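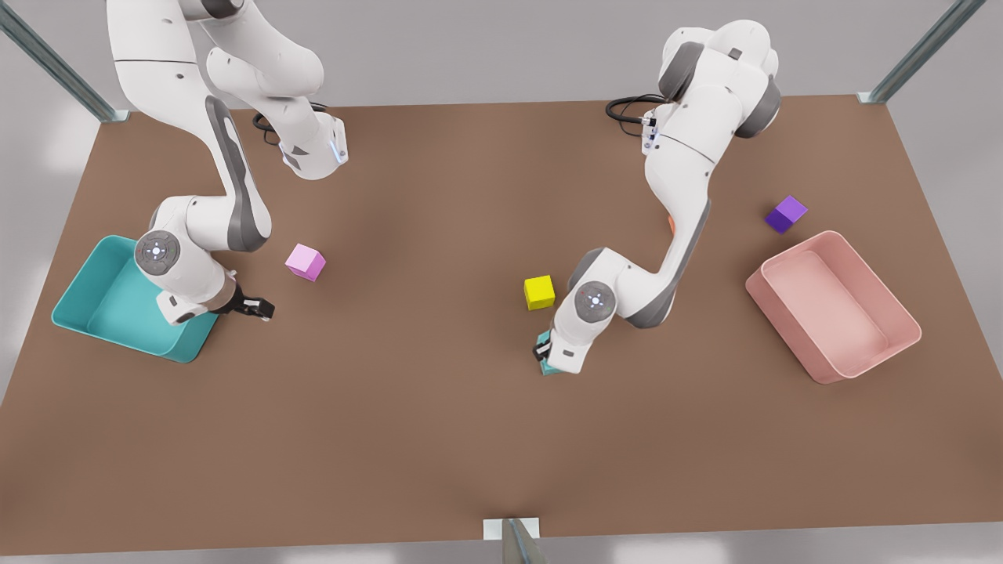
Brown tabletop, pale gray floor, two white arms.

November 2023
Dye room notebook, walnut and madder

Back at the walnut pot, and I am so glad I bothered to write down the September batch properly, even though my handwriting toward the end of that page looks like somebody was pulling the book away from me. The hulls Libor brought from Flaltov have been soaking in the covered bucket ever since. They smell dreadful (we had the window open all afternoon and I still went home with it in my hair) but the liquor is black as coffee and strains much more easily than the fresh ones did.

Walnut, first bath

Used the Jatitz wool, four skeins, 171 grams dry weight all together. I soaked them overnight in plain water with a drop of dish soap and did no mordant at all, as walnut doesn't ask for one. Strained the liquor twice through the old pillowcase, topped up the pot until the skeins could move freely, and brought it up slowly. Held it just under a simmer for 30 minutes, then turned the ring off and went to have lunch with Ľubica, who had brought poppy seed cake and wanted to talk about the roof, so the skeins sat rather longer in the cooling bath than I had planned.

They came out a good warm brown. Three of them are even. The fourth has a paler band where I tied it, and that is my own fault for using the tight cotton ties again when there is a whole bag of loose ones hanging on the hook. I may overdye that one, or give it to Sabina, who likes that sort of thing and will tell me it looks like tree bark.

Rinse water ran brown for ages. Note for whoever does the next lot: let the skeins dry completely before the first rinse. Rostislav told me this last year and I didn't listen, and I am fairly sure I lost some of the depth by hurrying.

Madder, exhaust bath

I had kept the madder bath left from the red skeins and it seemed a shame to pour it away. Put in one skein from Kalla, already mordanted with alum at 10 percent, and warmed it very gently, hand-hot and no more, because the last time I let it climb everything went toward brick. It gave a soft pink with some gray in it, dustier than I expected and much nicer. Janelle came through on her way to the loom and stopped dead. She wants it next to the walnut for the winter shawls, brown for the ground and the pink as a narrow border.

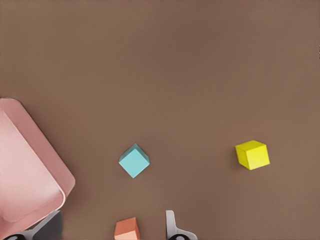 To do before the next session

Weigh the remaining alum and write it on the jar lid. I think we are low, and Ševčík takes his time with deliveries once the weather turns.

Cut a sample from each skein, tape half of it in the south window and keep the other half in this book under the flap. Label both halves this time, please, me included.

Ask Libor whether the hull bucket can live in his shed until spring.

The pillowcase has a hole near the seam, so there is grit in the bottom of the walnut jar. Pour off the top and leave the last inch.

Janelle would like enough of the pink for two borders. I doubt the exhaust bath has another skein in it, but I'll try one small hank before starting fresh roots.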